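The Ward Six Recount

By the time Nkechi Nwachukwu had knocked on her last door in Brirville she had one blister, two jars of somebody's crabapple jelly and no idea whether she was going to win. She was having the best September of her life.

She had never planned to run for council. She'd gone to a meeting about the Kerekes Bridge, which had been down to one lane for so long that kids were learning to drive on it that way, and she had stood up to ask a question. The question had gone on a bit. By the end of it people were clapping, and a man in a rain jacket followed her out to the parking lot to tell her nominations closed in five days.

The man was Cillian Phelan. He had run for ward six himself, twice, and lost both times, and he talked about it the way other people talk about trips to Portugal. "You'll love it!" he said. "You get to see everybody's front hall!"

He was right, too. She loved the front halls. She loved the dogs, the boot trays, the woman on Grasbridge Road who kept her on the step for an hour about culverts and knew more about culverts than anyone at the town office. She loved the bakery where they'd let her put a sign in the window as long as it didn't block the cinnamon buns. Cinder, her old grey mutt, came along for the evening rounds and was, Cillian figured, good for a dozen votes on his own.

Then came election night, and the hall, and the clerk reading out the numbers in a voice made for reading out numbers. Ward six was last. Nkechi was behind by 8 votes.

"Eight!" said Cillian, grabbing her arm. "Eight's nothing! Eight is a recount!"

She went home and didn't sleep and didn't mind.

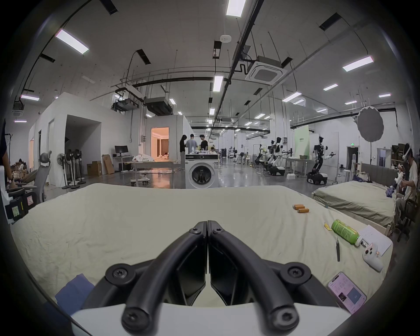

The application for a recount had to be at the clerk's counter by noon, signed, with the grounds written out in plain words. Nkechi started on it at six in the morning, in a big shared hall, where she'd been staying since the pipes went in her own place, and her nephew had been using the bed as a desk again. There were batteries on the sheet, and a green bottle lying on its side, and when she wanted something to write with she found a thin black pen or stylus just below it. It wrote beautifully. She filled the first page without stopping, crossed out the part about destiny, and filled it again.

Her grounds were simple. At the poll in the curling club, the tally sheet said 129 ballots had been counted, and the poll book said more people than that had been handed one. Cillian had copied down both figures on his wrist, which he held up to her on the phone's camera as if she could read it.

"Have you washed?" she asked.

"I have not," he said proudly.

They got to the town office with time to spare, Cinder trotting between them. The clerk read the page through, turned it over, read the back and stamped it, and Nkechi thought she had never heard a finer sound than that stamp.

The recount was held in the council chamber, at the long table under the portraits. She had expected it to be dull and it was wonderful. Each ballot was held up so both sides could see it. There was an X done in fountain pen. There was a tiny, careful X that she was sure belonged to the culvert woman. There was one with a heart in the right circle, and a long, polite talk about whether a heart was a mark, and it was, and it went to the other fellow, and she found she was happy for the heart anyway.

The envelope from the curling club was opened after lunch. Tucked in behind the counted bundle was a thin second one, still in its elastic.

Cillian made a noise like a kettle. The clerk asked him to please make it in the hallway.

Nkechi pulled her chair in closer. The clerk slid off the elastic, squared the ballots against the table, and held up the first one to the light.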